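TEX 214 Knit Structures and Finishing
Handout 7: Dimensional change in cotton jersey
Skerninville, section 2

1. Terms

Relaxation shrinkage is the release of tension put into the fabric during knitting, wet processing and drying. It appears mostly in the first few washes. Progressive shrinkage continues after that and is small in cotton. Do not add the two together in the lab report.

Spirality is the angle between the wale line and a line perpendicular to the courses. Single jersey is prone to it when the yarn has unbalanced twist. In a finished garment it shows as a side seam that drifts toward the front.

2. Marking and measuring

Condition the specimen flat, without tension, before marking. Mark three pairs of points lengthwise and three widthwise, away from seams and hems. Smooth out creases by hand but do not stretch the cloth. A pull too light to notice is enough to spoil a reading on jersey.

Wash at 40 degrees, dry flat, condition again, measure again. Change is reported as a percentage of the original length, with a minus sign for shrinkage.

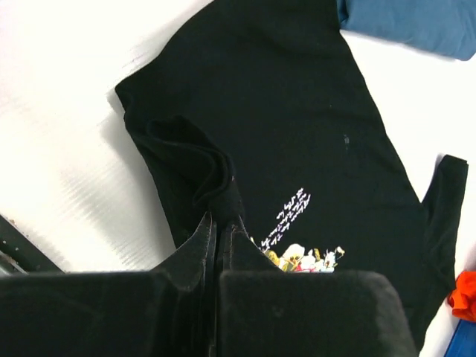
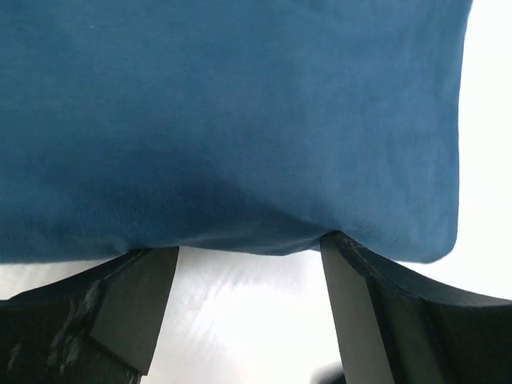
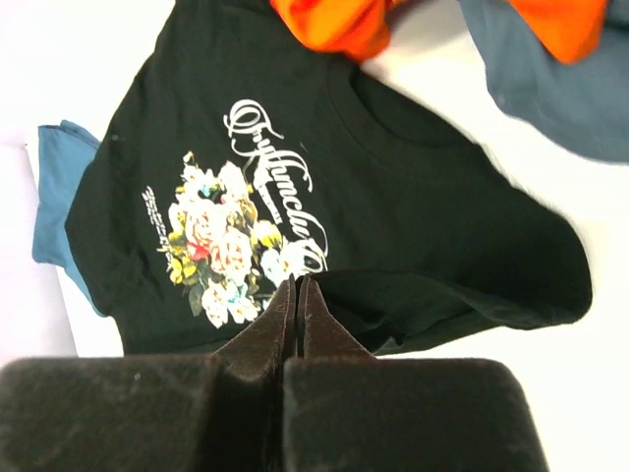

Black T-shirts, first and last; teal-blue fabric, middle.

Povilas Vītola objects that line drying is what most households do, and that flat drying gives a length figure the wearer will never see. He would report both. The objection is fair for garments -- a wet shirt on a line is loaded by its own weight -- but the values in Table 9 were taken flat, and mixed methods cannot be compared.

3. Prints

A printed area is stiffer than the ground fabric and may shrink less, so the cloth around it puckers. Place no marks on or across a print. If the print covers most of the front, measure on the back panel and say so.

4. For next session

Read Rimkutė, chapter 14, on compaction. Bring your Tralonel worksheets with the widthwise column filled in. Reports on the Venckus samples are due in December.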